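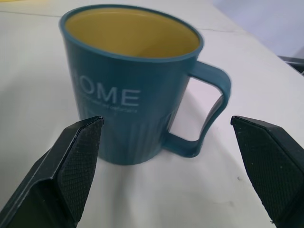

Speaker notes: Comparing finger pads on a two-arm station
Zurden seminar series, 4 June 2020

Slide 1. Welcome and scope
Good afternoon. I shall report on the gripper comparison carried out at Erthorpe under the Darnasix project. The talk covers the fingers and the wrist cameras. Controller timing will be dealt with in the July session, and I would ask that questions on it be held until then.

Slide 2. What was compared
Two sets of pads were tried, a smooth rubber pad and a knurled one. Each was fitted to the same parallel fingers and run with the same control settings. We completed 420 grasps in all, divided equally between the sets. The Idahosa controller was used throughout.
(Pause. Pass the sample pads round the room.)

Slide 3. The mug task
The mug was chosen for its handle. An arm may take it by the rim, the body or the handle, and the three call for quite different wrist angles. Operators were asked to state their choice before closing the fingers, and the log sheet has a column for it.

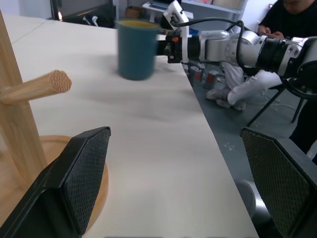

Fig. 2. Wrist camera view with the second arm at the mug; mug tree at left.

Slide 4. Reading the wrist view
Please draw attention to the fingers, which take up much of the lower part of the picture. The textured pads can be made out on their inner faces. Fast wrist movement blurs the mug, and we recommend a slower approach over the last part of the reach. Members who have used a wider lens are invited to comment.

Slide 5. The shared table
The wrist view is of limited use in planning for two arms. For that we rely on the head view, in which both grippers and the mug tree can be seen together.
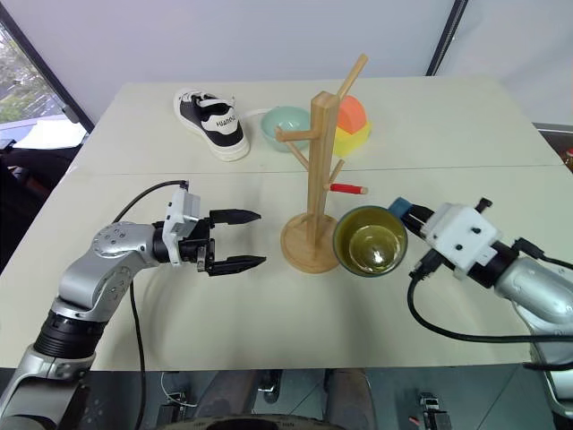

Vol. 3, No. 2

Slide 6. Cables and clearance
Both arms have black cables hanging to the table. Cable routing should be checked before each session and noted on the sheet. The pegs of the tree point in several directions, and the approach must be planned peg by peg.

Slide 7. Points for discussion
Should pad wear be recorded by grasp or by hour? Is the smooth pad worth keeping for glassware? Written comments may be sent to the Erthorpe office before the July session.
(Leave this slide up during questions.)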